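Kester opens home chore trials as Hornow looks for help in its kitchens

HORNOW - A small company that wants machines to take over the dull parts of housework has widened its trials this spring, and its founder says the results so far are mixed.

Kester, which has its office above a former shoe store in Hornow, began the work in March. It has since gathered 1,148 short runs of everyday jobs, among them sorting fruit, folding dish towels, putting cutlery away and wiping down counters. The jobs are done in ordinary apartments and in the back room of a grocery store in Gallby, where the company has permission to work before opening time.

Most of the runs are done by people using hand-held grippers. The tools have two fingers, like those on the robot arms the company plans to use, and a camera that records what the fingers are doing. The recordings are then used to train the software that will run the arms.

"A person can pick up a tomato without thinking about it," said Henrik Oltmanns, who founded Kester after several years in warehouse equipment. "With two stiff fingers you have to think about it. You find out quickly how much your hand was doing for you."

Fruit and vegetables are among the harder items on the company's list. They come in odd sizes, they roll, and they bruise if squeezed. A bowl makes the job harder again, as the fingers have to reach over the rim and down the curved side.

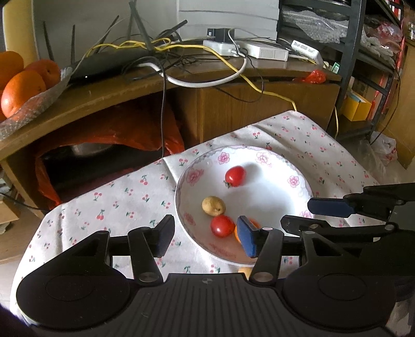
Small produce in a flowered bowl, with gripper fingers at the rim.

Kester measures its arms on 14 chores. According to Oltmanns, the arms can now finish 7 of them well enough that a person does not have to step in during a normal session. Those include moving cups from a rack to a shelf, dropping packaging into a bin and setting out plates.

The other chores are less settled. Towels still come out folded crooked. Thin plastic bags are a problem, both opening them and letting go of them. Small round produce is in between: the arms can usually lift a single piece from a flat table, but do much worse when several pieces are touching.

Speed is another matter. Clearing a small bowl of fruit takes a person a few seconds. Oltmanns said an arm needs almost 2 minutes for the same job, and longer if it drops a piece and has to look for it.

"I would not sell that to anybody yet," he said. "If you have guests coming, you will do it yourself."

The grocery trial in Gallby has raised other questions. Staff there wanted to know if a machine could sort loose produce that customers had put back in the wrong place. In early tests the arm was able to tell tomatoes from oranges, but it was less sure with small yellow fruit, and it sometimes held on too long before placing an item. The store has kept its morning routine as it was, with employees doing the sorting by hand.

Kettler, a kitchen fitting business that is paying for part of the work, is mainly interested in counters and cabinets. The firm wants to know how much room an arm would need beside a sink, and whether people would accept one there. It has asked for a report by the end of the summer.

Floor space may turn out to be a bigger issue than skill. Many apartments in Hornow have narrow kitchens, and tables and desks are often already taken up with chargers, cables and groceries. Oltmanns said the company had stopped asking residents to clear everything away before a session. Early runs were done on bare surfaces, and the arms trained on them did poorly as soon as there was a patterned cloth under the dish.

Residents who take part are paid by the session and may ask for any recording made in their home to be deleted. Kester said it blurs faces, mail and screens before the recordings are used. It does not work in bedrooms or bathrooms.

The company has no date for a product. Its next step is a longer test in which one arm will stay in a single kitchen and be given the same few jobs each day, including emptying a drying rack and moving fruit from a shopping bag to a bowl. The arm will be switched off at 8 p.m. because of the noise.

Oltmanns said he expected machines of this kind to show up first in places with a fixed layout and someone on hand to help, such as store back rooms and cafeteria kitchens. Private homes would come later.

Kester is still looking for households in Hornow and Gallby to join the summer sessions. Applicants need a table that can be used for an hour at a time and a power outlet within reach. Sign-up forms are available at the company's office.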